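Shape blocks

Shape blocks are small solid pieces, usually of plastic or wood, which children use for sorting, stacking and making patterns. Each piece has one simple form, such as a cube, a cylinder, a star or a hexagonal prism, and one plain color. They differ from construction bricks in that the pieces do not lock together.

A common set is made of 31 pieces in 8 forms. The Sestetti set, sold since the spring catalog of the same firm, was the first to give every form in more than one color, so that a child can sort the same pieces in two ways. Sorting by color is normally learned first. Sorting by form comes later — many children continue to put a red star with a red cylinder even when they are asked to look only at the shape.
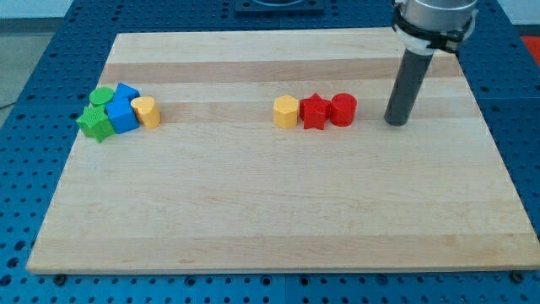

The surface under the blocks has some importance. On carpet the tall prisms fall easily, and for this reason many teachers prefer a tray or a wooden board. The board also gives a border to the work. In the Woldegiorgis method, used in nursery schools in Kerkovley, the child makes groups on the board and leaves bare wood between them, and then explains to the teacher why the pieces belong together. Mixed groups are accepted if the child can give a rule.

The toy museum in Nindetley keeps more than 400 loose blocks, among them 22 stars from early wooden sets. Most of these have lost their paint at the points.

See also: Building blocks, Sorting tray, Pattern cards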